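In Defense of the Ugly Rental Wallpaper

I have lived in nine apartments, and every one of them came with at least one surface I would never have picked. Brown tile. A mustard bathtub. In the Carodbridge place it was wallpaper in the hallway, little sprigs of something on a cream background, put up by a person with strong feelings and no level. I spent my first month there planning how to cover it. I'm now going to argue that you should leave yours alone for a year, and I know how that sounds.

My friend Qianru Mao thinks I'm nuts. She moved to Grenley in May and had peel-and-stick on every wall before she owned a couch. She spent $309 on it, plus a weekend, plus whatever you call the mood you're in when a bubble shows up right at eye level (I was there, I held the ladder). It looks great! It looks like a lot of other apartments that look great. And when she leaves she has to peel the whole thing off and pray for her deposit.

I get why people do it. You walk into a place and the walls are yelling somebody else's taste at you, and you want them to yell yours. But I think we've gotten very jumpy about living with anything we didn't choose. We're told a home has to say who we are, and it has to say it by the end of the first month.
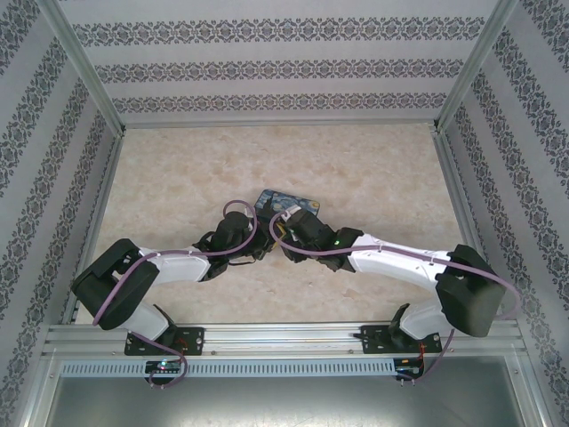 My grandmother rented the same two rooms in Cedville for 40 years and never changed the paper once. It was green stripes with a brown stain near the window that my cousins and I decided was a map. If you offered me a roll of that paper today I'd pay silly money for it, and it was hideous. It got to be hers just by being behind everything. Birthday photos, the Christmas when the oven quit, my uncle asleep with his mouth open, all of it against those stripes.

Thomas Leone, who was my landlord in Carodbridge and is not a sentimental man, told me tenants ask him for white paint more than they ask him for working radiators. He'll do it, too. White covers a hallway for $63 in materials if he does the labor himself. I asked him to skip mine, mostly because by then it was winter and I'd stopped seeing the sprigs. Then in the spring I started seeing them again and liked them, especially late in the day with the kitchen door open.

I'm not talking about mold, or paint that's coming off in flakes. Fix those, or make your landlord fix them. I mean plain old ugly. Give it four seasons. Hang your stuff on top of it and put the lamp where you want it. If you still hate it next year, go ahead and buy the peel-and-stick, and call me, I'm decent on a ladder.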